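Lelari Accessible Travel Association
Equipment and Transfers Working Group
Minutes of the May meeting

Meeting opened at 9:35 am.

Present: Hanane Kabbaj (chair), Sze-wing Leung (equipment), Lai-ching Liu (bookings), Hanna Hladun (transfers)
By phone: Lamduan Rattanakul (Drenov depot), from item 3
Minutes: Lai-ching Liu

1. Previous minutes

Accepted with one correction. Item 5 recorded the hoist sling order as "medium and large". It should read "medium and extra large". Moved S. Leung, seconded H. Hladun. Carried.

2. Matters arising

2.1 Replacement footplates for the Flalent transit chairs have been received and fitted. Closed.

2.2 The hotel access questionnaire has gone to all listed properties in Drenov. Seven have not replied. L. Liu to send a second request and, where there is still no reply, to mark the listing "access not confirmed" from the start of June.

2.3 Wording on the website about kerb heights at the ferry terminal is still out of date. H. Hladun has supplied new text. Carried over until it is published.

3. Portable hoists: booking rules

L. Rattanakul joined the meeting.

S. Leung tabled a paper on hoist bookings. The present rule allows a hoist to be booked up to the day before arrival. Under the proposed rule, the booking would close three working days before arrival and the guest would supply user weight, sling type, bed clearance and floor surface at the time of booking.

L. Rattanakul reported that bed clearance is the item most often missing. Several of the older hotels in Drenov have divan bases with no gap beneath, and the legs of the Pan hoist will not pass under them. The depot has been carrying bed raisers on every delivery as a precaution, but raisers cannot be used with a solid base.

H. Kabbaj asked whether three working days would shut out guests who book late for good reason, such as a breakdown of their own equipment. S. Leung said a late request could still be accepted at the depot's discretion, provided the clearance figure is confirmed by the hotel in writing.

Resolved: the proposed rule is adopted for arrivals from July. Late requests to be handled by the Drenov depot on written confirmation from the hotel. Moved H. Kabbaj, seconded L. Liu. Carried.

Action: S. Leung to revise the hoist booking form. L. Liu to update the confirmation email.

4. Equipment register

The register was reconciled against physical stock in April. It now lists 247 items across the two depots, including chairs, rollators, shower stools, raisers and hoists. Batteries and chargers are no longer listed separately and take the number of the item they belong to.

Seventeen items were found with worn or unreadable tags. All have been retagged. S. Leung recommended moving the tag on folding chairs from the seat rail to the rear crossbar, where it is less exposed to rubbing during folding. Agreed without a vote.

H. Hladun asked that the register show folded dimensions as well as assembled dimensions. Drivers are loading from memory, and on one transfer in April a second trip was needed for a chair that did not fit behind the ramp. S. Leung said the field exists but is blank for most of the older stock.

Action: S. Leung to enter folded dimensions for all chairs by the next meeting. Other items to follow.

5. Airport transfers

H. Hladun reported on the first month of the revised pick-up procedure. Drivers now wait at the assistance desk in place of the public arrivals barrier. Waiting time is charged after 20 minutes from the time the guest reaches the desk. Previously it ran from the landing time, which had led to disputes where disembarkation by ambulift was delayed.

Two complaints were received. One concerned a driver who did not have the tie-down straps required for a powered chair. The guest was transferred to a manual chair for the journey and the powered chair travelled unoccupied. The operator has apologised and refunded the fare. The other concerned signage at the desk and has been passed to the airport.

There was discussion on whether the operator should be asked to carry a full strap set in every adapted vehicle or only in those assigned to powered chair bookings. L. Rattanakul favoured every vehicle — assignments change on the day and the straps are not bulky. Agreed.

Action: H. Hladun to write to the operator setting out the requirement and asking for a signed vehicle checklist.
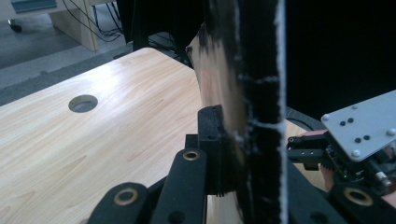 Table with cable grommet, carpeted floor behind.

6. Battery documentation for air travel

L. Liu noted a rise in enquiries from guests bringing their own scooters. Most concern lithium batteries and whether they must be removed for the flight. The working group does not give rulings on this, as requirements differ between airlines. Guests are to be told to contact the airline before paying for the trip and to carry the manufacturer's battery data sheet.

A one-page information sheet was circulated in draft. Changes requested:

Paragraph 2: replace "should be fine" with "may be accepted subject to airline approval".
Paragraph 4: add a line on covering exposed terminals.
Paragraph 5: delete the reference to spare keys and place it in the general packing list.

Action: L. Liu to amend and recirculate. Comments by email.

7. Other business

7.1 H. Hladun will be on leave for the first half of June. Transfer queries go to H. Kabbaj during that time.

7.2 L. Rattanakul asked for a second set of bathroom scales suitable for seated use at the Drenov depot. Price to be obtained before a decision is made.

7.3 The Flalent service agreement is due for renewal in August. Item for the next agenda.

8. Next meeting

June, same time. Papers to L. Liu one week beforehand.

Meeting closed at 11:10 am.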